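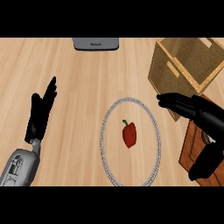 Rindico R-36 Video Transfer Unit

The Rindico R-36 is a rack-mounted playback and capture unit for studios, estates and distributors that hold older film and television work on magnetic tape. It reads the common analog cassette formats used for screeners, talk show appearances, audition reels and broadcast masters, and writes uncompressed or lightly compressed files to an attached drive.

The unit is sold to archives and post houses. It is not intended for home use and does not include a consumer remote.

Playback section

The tape path uses a four-motor transport with adjustable tension. Operators can set tension by format or by individual cassette, and the last 200 settings are stored by cassette label. A built-in time base corrector handles line jitter and dropouts up to 36 lines. Correction can be switched off for a straight transfer – most archives keep one corrected and one uncorrected file.

Audio is captured on four channels. Linear and hi-fi tracks are recorded separately, so that an interview or commentary track can be recovered when one of the two is damaged.

Capture and labeling

Files are named from a template. The standard template includes title, performer, network, reel number and condition code. The Zevach catalog plug-in adds fields for guild credits, residual status and clearance notes, and exports to plain spreadsheet format. It is licensed per workstation.

Batch capture is supported for up to eight cassettes with the Hirnura loader, sold separately. The loader attaches to the left side of the rack and needs its own power outlet.

Specifications

Power draw: 190 watts, playback and capture
Rack height: four units
Video inputs: composite, component, S-video
Outputs: SDI, network, two USB ports
Head life: more than 1891 hours under normal use
Warranty: 36 months, parts and labor, heads excluded

In the box

R-36 unit, rack ears, power cord, cleaning cassette, alignment tape, printed manual. Drives and cables for SDI are not included.

Service

Head replacement and annual alignment are handled by Hosseinzadeh Technical. Units must be shipped in the original carton with the transport lock engaged. Turnaround is longer in November, when several television archives send in equipment at once. Loan units are available to customers with a service plan and should be reserved in advance.

Part numbers
R-36-A: unit, 120 volt
R-36-B: unit, 230 volt
R-36-HD: replacement head drum
R-36-CT: cleaning cassette, pack of five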